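# The plate problem

Every household owns more plates than it has people, and fewer plates than it needs. I've never seen this explained. You can buy a boxed set of dinner plates on moving-in day, eat alone for a decade, and still find yourself one night in April serving risotto on the lid of something.

I began thinking about this in Vonstead, where I had rented a flat described as "fully equipped". The cupboard held 3 dinner plates, a soup bowl the size of a font and 156 teaspoons, if the inventory taped inside the door was to be believed. Somebody had typed that inventory with care. They had listed the teaspoons before the boiler.

The rental plate is a breed of its own. It's heavy, it's whitish, and it has a rim wide enough to park on. The usable part in the middle would suit a fried egg with modest ambitions. Anything with a sauce has to be defended on all sides. I understand why landlords like them, as you could drop one down a lift shaft and still take it out of the deposit.

The opposite sort lives at Konstantinidis, the homeware shop on the hill, which stocks 236 kinds of plate and one kind of chair, for husbands. I went in for a side plate. I was asked whether I meant a side plate, a bread plate, a salad plate or a dessert plate, and I said I meant the small one. There was a silence. A small one was eventually found, in a colour called Stastia, which in my kitchen looks grey and in the shop had looked like the Aegean at dawn. I paid more for it than for the shoes I was wearing.

Colour is where it all goes wrong. Plates were white for a long time, and people managed. Now they come in the shades of a christening: weak pink, weak green, a mauve you only notice once you've put gravy on it. Food hates this. A strawberry can cope with any background, being a show-off, but put mashed swede on pale green and you'll want to ring someone.
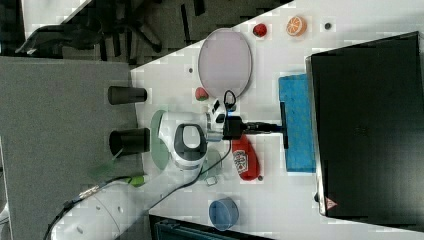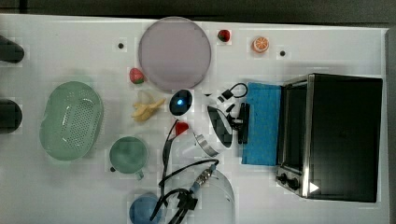
*Pale plates, in the round and the oval.*

Then there is the oval. I have a soft spot for the oval plate, mostly because it refuses to stack with anything. My mother had one that came out for fish and for nothing else, and we had fish twice a year. The rest of the time it stood upright behind the bread bin, leaning forward slightly, like a relative listening at a door. When she moved house it was the first thing wrapped. The round plates went in a box with the jump leads.

Stacking, of course, is what the shops really sell you now. Last winter I bought a Skideck, a wire shelf that promises to double the room in a cupboard. It does this by putting a floor halfway up, so that you have two low cupboards where you once had a decent one. The big plates no longer fit in either. They live on top of the fridge, and I fetch them down with both hands and a short prayer.

I did try a cull. The advice is to keep what you use and give away the rest, so I watched myself for a month. I used the same 2 plates. I washed one while eating off the other, like a man running a very small ferry. By the logic of the thing I should have driven the remainder to the charity shop, and I got as far as the car boot, where they spent several weeks chiming at roundabouts.

They came back in when my sister's family turned up for lunch. We were one short. My nephew had his on a chopping board and said it was like a restaurant, and asked whether next time we could all have one.

I've been back to Konstantinidis since. I was only looking. They've had a delivery of something between a plate and a bowl, with sloping sides and no rim at all, and I'm told that nobody who buys one ever goes back to plates. I bought four, and they don't fit the Skideck either.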